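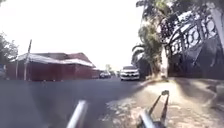

Street side of the site, with the long red-walled building and its pale gray corrugated roof.

Inton 115 Sloping Roof Sheet

The Inton 115 is a corrugated steel sheet for low-rise storage buildings, workshops and covered parking. It is supplied by Ladefoged in cut lengths and is intended for pitched roofs over open purlins. A flat-bottomed wall sheet, the Inton 82, is sold separately and uses the same fasteners.

Specifications
Item number: 2629
Profile: corrugated, symmetrical
Material: galvanized steel, coated on both faces
Standard colors: light gray, maroon, dark green
Minimum roof pitch: 12 degrees
Fasteners: self-drilling screws with sealing washers (not included)
Ridge cap: Grandine, plain or vented

Color and finish
Light gray is the stock color for roofs. Pale roofs reflect more sunlight than dark ones, and on a long slope the glare can be strong at midday. Check sight lines from the road and from upstairs windows next door before ordering. Maroon and dark green are made to order and ship from the Drikbridge warehouse.

Planning a long building
Sheets are laid from the end facing away from the prevailing wind, with each side lap turned downwind. Where a lower section adjoins the main building, treat it as a separate roof with its own flashing. Do not run one line of sheets across both levels. Measure each slope at both ends – older frames are seldom square.

For buildings close to a road, confirm the clearance to utility poles and overhead lines with the line owner before lifting any sheets. Deliveries need firm ground for the truck and a place to set down the bundles that leaves the sidewalk open.

Storage
Keep bundles off the ground and tilted for drainage. Remove the protective film before installation. Film left on in July heat can bond to the coating.

Ordering
Send a sketch with slope lengths, pitch and purlin spacing. Cut lists are checked by Signe Thygesen. Questions on flashing and ridge details go to Oluf Vestergaard. Cut sheets cannot be returned.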